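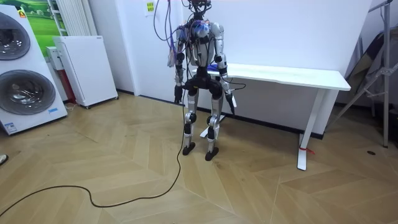 How much of the lint that leaves a household washing machine can a filter on the drain hose catch?

The trial is designed to answer this for ordinary homes using ordinary detergent, and the data to the end of January show that the catch depends more on the type of load and the age of the filter cartridge than on the model of machine.

Progress report to Lellamex
Household Laundry Fibre Trial, Emholm
Report date: 4th February

Status

The trial is on schedule against the revised work plan. Recruitment is closed. Filter installation is complete in all homes assigned a filter. The laboratory work is behind by one batch and the reason is set out below. No change to the end date is requested.

Participation

A total of 107 households are enrolled. Of these, 70 have a Druvine filter fitted to the drain hose and the remainder keep a wash diary only. Diary-only homes use the same form as filter homes, apart from the cartridge section. Households were assigned by draw after being grouped by machine type (front loader or top loader), so that both types appear in each arm.

Withdrawals were confined to the period before the draw. Two households have since moved within Emholm and remain in the trial at their new addresses. Their machines moved with them and the filters were refitted by the same plumber.

Wash records

Participants have lodged 1,175 wash records. Each record gives the date, cycle, temperature setting, spin speed, detergent type and main fabric in the load. Paper forms are still preferred by older participants and are keyed in weekly. The most common faults in the forms are a missing spin speed and "mixed" written as the main fabric. The form now asks for the two largest items in the load where the participant would otherwise write "mixed". Earlier records have not been altered.

Cartridge collection

Cartridges are collected from the front door in sealed tubs and dried at the depot before weighing. Drying time was lengthened in January after repeat weighings showed that cartridges from homes using liquid softener were still losing mass on the second day. Weights taken before this change have been flagged in the data set. They can be used for comparison within a home but should not be pooled with later weights.

The lid seal on the first tubs was poor. Replacement tubs have been supplied and the old stock has been withdrawn.

Reference fabrics

Household loads vary too much to show how a filter ages. A small set of reference washes is therefore run beside the home trial, using cut fabric of known weight with overlocked edges. Cut edges that are not finished shed heavily in the first few washes and hide the effect being measured. The finishing method is written up in Annex B.
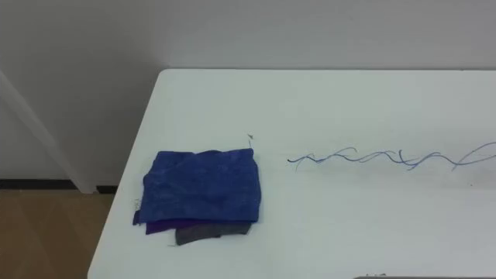
Figure 2. Folded fabric pieces and blue thread.

Reference washes cover cotton, a polyester fleece and a cotton and polyester blend. Results so far are limited to cotton and fleece. Fleece gives the higher fibre mass on first wash and then falls away quickly. Cotton starts lower and declines slowly. The blend will be run once the machine used for this work has had its inlet valve replaced.

Laboratory analysis

Urquijo is separating natural and synthetic fibre from a subsample of cartridges. The January batch was delayed by contamination in the blank samples, traced to a cleaning cloth used on the balance bench. The cloth has been replaced with a non-shedding wipe and the affected blanks repeated. Urquijo has advised that the delayed batch will be run together with the next one, at no added cost to the grant.

Participant feedback

The main complaint is slow draining when a cartridge is close to full. Some front loaders respond by stopping the cycle and showing a drain fault. Participants were first told to change the cartridge when the indicator reached the red mark. They are now told to change it at the amber mark. The fault has been reported less often under the new instruction, but the period is too short to treat this as a finding.

A second complaint concerns the filter bracket, which fouls the cupboard door in narrow laundries. Druvine has supplied a lower-profile bracket for the homes affected.

Budget

Spending on plumbing is over the line estimate, as older homes needed a new section of hose. Travel is under. We ask Lellamex to approve a transfer from travel to plumbing within the existing total.

Work for the next period

Complete the blend reference washes.
Receive the combined fibre separation results from Urquijo.
Check keyed wash records against a sample of the paper forms.
Issue the mid-trial letter to participants, including the revised advice on cartridge changes.
Submit the draft data description for comment.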